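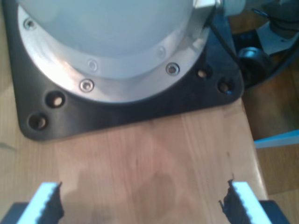

The Skamedbridge Bench Top

Solid wood work top, honey finish, made to order
Price: from $87 per running foot
Lead time: see below, it changes

Hi, I'm Samina Bangash, and I make tables. Mostly I make the top part of tables, if we're being picky, because a lot of people who write to me already have legs or a frame or a pair of old cabinets they want to use, and what they need is a good flat slab of wood to put across them. The Skamedbridge is the one I sell the most of and the one I work at myself every day, so I'm going to go on a bit about it.

I started making this top for a customer named Wellington Nogueira, who wanted something he could bolt things to. His last bench had a thin skin over a soft core, and every time he tightened something down it sank a little more. So I made him one that was wood all the way through, and he liked it, and then his neighbor wanted one. The top has hardly changed from that first one. I made the edge rounder and I switched the oil, and that's it!

What it's like

The color is a light, warm honey. People always ask if I can make it darker and yes, I can (see Options), but I'd try the plain one first. It makes a room feel brighter and you can find a dropped screw on it, which I can't say for the walnut bench I had before. The grain is quiet. You'll see fine lines running along the boards and now and then a little swirl, but I keep the big knots out of the work side. If you love knots, tell me, I have a whole stack of knotty boards looking for a home.

The edges are slightly rounded over on all sides. I used to leave them crisp because it looked sharp in the shop, and then I leaned on one for a whole afternoon and changed my mind. The curve is small — you can still clamp right up to the edge and the clamp won't slide off.

The finish is a hard oil, two coats, sanded in between. It has a low shine. It isn't a bar top and it won't look like glass, and if you set a wet mug on it overnight you may get a ring. I sand mine out with a fine pad and wipe on a bit more oil. Rafia Magsi, who does my finishing, would like me to add that you should wipe along the grain and leave it alone until the next day. She's right, she usually is.

Bolting things down

This is what most of you write to me about, so let me try to get it all in one place. You can put a heavy machine, a vise, a drill press or anything else with a base plate on this top. Use the base plate as your template: set it where you want it, mark through the holes with a pencil, take it off, then drill. Please don't drill through the plate with it sitting there, you'll chew up the holes and then you'll be annoyed with both of us.

For anything that swings, shakes or pulls, go all the way through with a bolt and put a wide washer underneath. Wood screws are fine for something that only sits there, like a lamp or a small shelf post. And if you move things around a lot, ask me for threaded inserts. I set them from below so the top stays clean, and I need a sketch with your hole spacing before I cut anything. A photo of a tape measure held up to the plate does the job too, as long as I can read it.

Old holes can be plugged. I put a small bag of plugs cut from the same boards in the box with every top, so the color is close.

Sizes

The standard depth is just over two feet, and I cut the length to whatever you need. If you want it long, think about your stairs first. Damir Gashi does my deliveries, and he has carried more than one top back down to the van and back to me to be cut in two. I can make a long one in halves from the start, with a joint that pulls tight from underneath.

Options

Darker oil (I call it Horedus, it's a sort of toasted brown)
Threaded inserts, set from below
Cable hole with a wooden cap
Two-piece top with pull-together joint
Square edge on the back side, for pushing up against a wall

Legs

I don't make legs! I send people to the Torow frame, a plain steel one with feet you can level, and my tops are predrilled for it if you tick the box when you order. Anything flat and sturdy will do, though. Leave the screw holes in your brackets a bit loose across the grain, as the wood will get wider in summer and narrower in winter and it needs somewhere to go.

Ordering

Send me your length, your depth if it isn't standard, and what you plan to put on it. The last part matters more than you'd think, as I'll add battens underneath if it's going to be something heavy. The current wait is 19 working days. I close the shop for the first half of July, so anything ordered right before that will sit until I'm back.

Prices on this page updated May 23, 2025. Pickup is free, and you're welcome to come lean on my bench before you buy one.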